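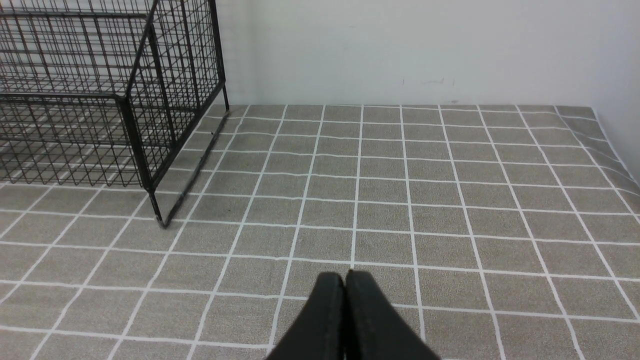
"How long was the tide gauge at Laizer out of service?" Debnath asked.

"Eight days, starting from the Saturday the float stuck."

Kemppainen wrote it in the log. The record showed a flat line at 191 centimetres, then a drop of 23 when the float came free. Head office at Mamton wanted the gap filled by interpolation from the Kivlow gauge, 90 kilometres up the coast.

"Kivlow lags us by nearly an hour," she said.

"I'll shift the series."

"And the surge on the Tuesday?"

He checked the barometer sheet. Kivlow had no surge. His own boots, on the step by the door, had a salt line above the ankle.

He left the column blank and initialled it.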